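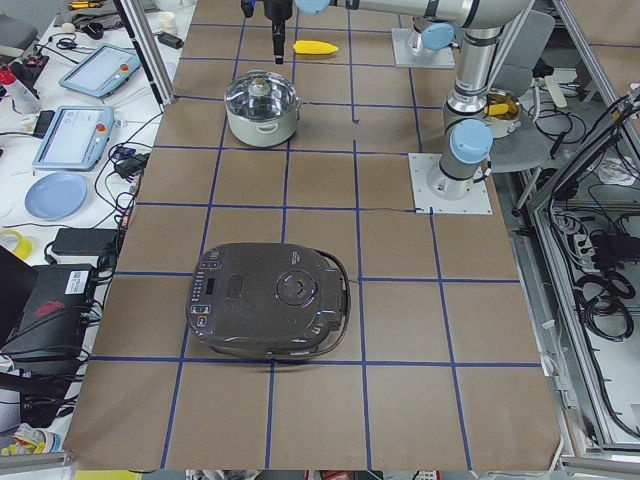

Briltow Kitchen Set: README

Welcome! Briltow is a collection of teleoperated tabletop episodes with two arms and ordinary kitchen things, put together for people who train manipulation policies and want something a bit messier than colored blocks. We've had a great time recording it and we'd love to see what you do with it.

What's in the release

Over 300 episodes across 13 tasks. Most tasks involve a lid, a container and some toy food: take the lid off the pot, put the corn in, put the lid back, move the pot to another square. Glass lids are our favorite part of the set. They reflect the ceiling lights, they confuse depth estimates, and a policy that copes with them is worth writing home about.

Each episode folder holds:
video from the fixed camera
joint positions and gripper opening for both arms
the operator's commands, time-stamped
a one-line task instruction in plain English
a success flag, set by a second person after watching the video

The table

The top is covered in brown kraft paper with a grid of blue tape. We use the squares to spread out start positions: before each episode a script draws a square for every object, and the operator sets things down there by hand. Big items such as the rice cooker often sit across a line, so treat the square as a hint and don't use it as a label for exact position. The paper also wrinkles, and the lines bend with it. Please don't calibrate from the tape! Use the calibration file in each session folder.

Splits

Train and validation share objects. The test split holds 39 episodes, with start layouts that don't appear in the other two.

Known problems

In session 10 the gripper opening was logged upside down for the left arm (0 means open). The loader fixes this if you leave the default flag on.
The desk next to the table changes from session to session as cables and tools get moved. If your model seems oddly good, crop the sides and test again.
Failed episodes are included. Filter on the success flag if you only want clean ones, but do try training with them first, as the recoveries are full of useful motion.

Getting started

Unpack the archive, open the Workar loader notebook and run the first cell. It plays one episode with the commands plotted underneath. The loader reads one episode at a time, so an ordinary laptop is fine for browsing.

Coming next

We plan to add two-arm lid handovers in October. Requests for new tasks are very welcome on the issue tracker, and so are reports of bad labels. Include the episode number and the time in the clip.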